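Workroom notebook, Kustdale
May 16, 2022

Furniture and tables, continued from the November pages. Zoriana Vakulenko wants a decision on whether we keep the mixed furniture or order the matching set from Aksoy. I'm writing down what I think before the meeting, so I can't be talked into remembering it differently.

The Aksoy quote is $1,232 for 2 tables, delivery included, chairs not. The brochure says the new tops "invite focus." I have my doubts that a tabletop invites anything. The oak one we have is flat, it's big, and it takes a monitor along the edge with plenty of space left in front. My only real complaint is glare off the top late in the day, and the brochure has nothing to say about glare.
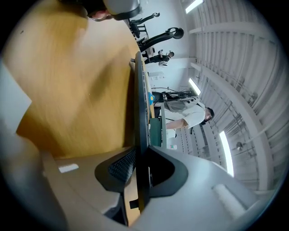 Light oak table, monitor on the far edge, mesh-back chair behind it.

The chairs are a different argument. Zoriana says the headrests are the reason people like them. I think people like them because they roll. Bunau (the secondhand place) wants $68 each for more of the same kind, and claims they were "lightly used." By whom, and for how long, they couldn't tell me. I sat in one at their shop and the back gave more than ours do. Not convinced, but I'd take it over a new chair I haven't sat in at all.

Then the round table. The plan from November was to keep it clear for shared work, and I said at the time that a round table collects things. So: a keyboard, a dark teal box with a small water bottle standing on the lid, a crumpled tissue, a blue strip with some small blue thing on it. I'm not blaming anyone. A square table has corners where you can push stuff out of the way and a round one doesn't.

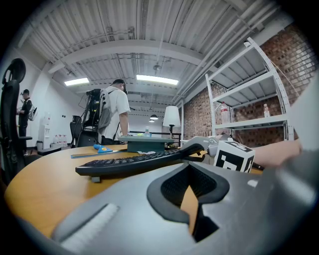
Should the round table be replaced along with the oak one?
Leave it for now. Try a shelf beside it first, and only price a replacement if the top is still cluttered after 26 days.

Zoriana thinks 26 days is an odd number. It's how long the Stisilow people will hold the Aksoy quote for us, so that's the number.

Water dispenser: the suggestion was to move it closer to the tables to save walking. Against. Water next to keyboards sounds like a saving right up to the first spill, and the back wall suits it fine. The spare bottles can stay on the floor beside it too, as long as the trash bin doesn't drift in front of them.

To do:
- measure the oak top properly, my November figure is smudged
- ask Bunau if a chair can come on trial
- find a shelf, any shelf, before paying for one
- ask Aksoy about glare, in writing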